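Subject: Re: [stone-surfaces] Sealer on red marble, and what to keep on it
From: Hatsue Honda

I finally got to look at the red top on Tuesday. Two pictures, same top, with the leaf-print walls.

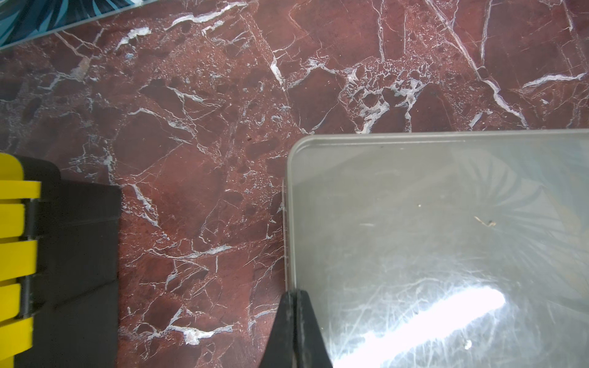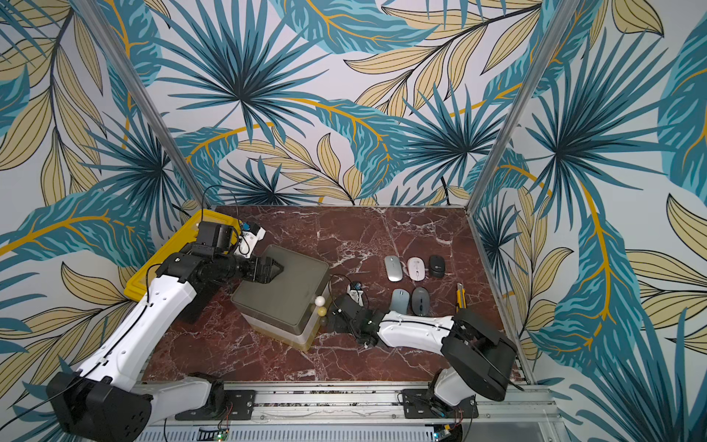
The Hovcombe shop quoted me 308 for a full strip and reseal. I think that's too much for a top this size, so I'm leaning toward doing it myself with the Davero sealer. Has anyone used it on a stone with this much veining? My worry is that the white parts will drink it up faster than the red and dry darker.

On Tuesday the Plunda list wrote:
> Before you seal anything, put a few drops of water on
> a white vein and a few on the red. Wait 3 minutes and
> wipe. If both look the same, the old sealer is still
> good and you can leave it alone. Also, don't slide
> plastic boxes around on it. Grit gets under the rim
> and scratches the polish.

I'll do the water test before I buy anything. On the boxes – point taken. I'll put felt under whatever stays there and lift the rest.

One more question. The instructions I have say to hand polish with a 300 pad and then a 600. Is that for dull spots only, or the whole top? I don't want to take off a finish that's still fine.

Hatsue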